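Sorting the rock bucket
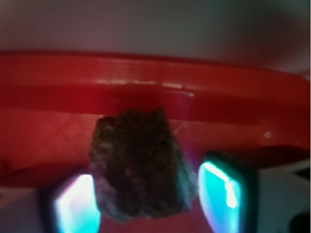 I have been promising myself since the middle of April that I would finally go through the rocks, and this week I ran out of excuses. They had taken over the shelf by the back door, then the windowsill, and then (I blush a little) one of my good baking dishes.

I started picking up stones the summer we stayed near Tarnik, where the path down to the river is nothing but rubble and you can't walk ten steps without something catching your eye. I came home with 17 of them wrapped in socks. Now there are 72, and I know that because I laid every one of them out on old newspaper on the kitchen floor and counted twice!

My favorites have always been the dark, lumpy ones. They look like nothing much at first, nearly black, but get one close to your nose and there are tiny specks all through it, olive green and reddish brown and gray. I could turn a rock like that over for a good long while – and I did, so the sorting took most of the afternoon.

I ended up keeping 30 for the shelf. A few of the crumbly ones went into a box lined with a dish towel, and the plain gray ones are going out around the herb pots, where they'll look very nice once the thyme fills in. I'm still not sure what to do with the flat ones from Feden. They stack beautifully, but they do slide off in the night and scare the cat.

Next I need to write out proper labels, before I forget which ones came from where.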